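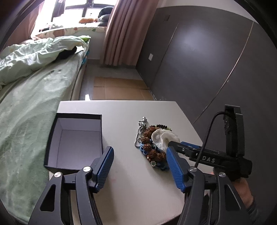

Zindach sorts, restrings and boxes secondhand bead jewelry. We buy mixed lots by weight, separate them into usable pieces and loose components, and supply both to craft shops and repair benches.

Lots arrive tangled. Each one is tipped onto a white table in portions of no more than 200 grams and worked from the top down. Loose charms and shell pieces come off first. Ball chain is drawn out next, at a low angle, so that it does not catch on neighboring strands. Large seed beads with a textured surface are kept apart from small smooth ones, which they can scratch. Strands that are still sound stay whole.

Sorted pieces go into open rectangular boxes, one type per box, and are lidded only after a second check. Our current stock list, Flurkum, has 229 component types, graded by material, hole diameter and finish. Restrung pieces are sold under the Tarigan name on coated steel wire or waxed cord.

Minimum order for loose components is 20 pieces of a type. Boxed assortments hold around 300 pieces and are not made up to order. We do not value jewelry, test metals or accept single items for repair. Lots for sale may be offered in writing, with total weight and a short list of contents.

Zindach Bead Sorting and Supply | Contact | Terms of sale | © 2022 Zindach | Back to top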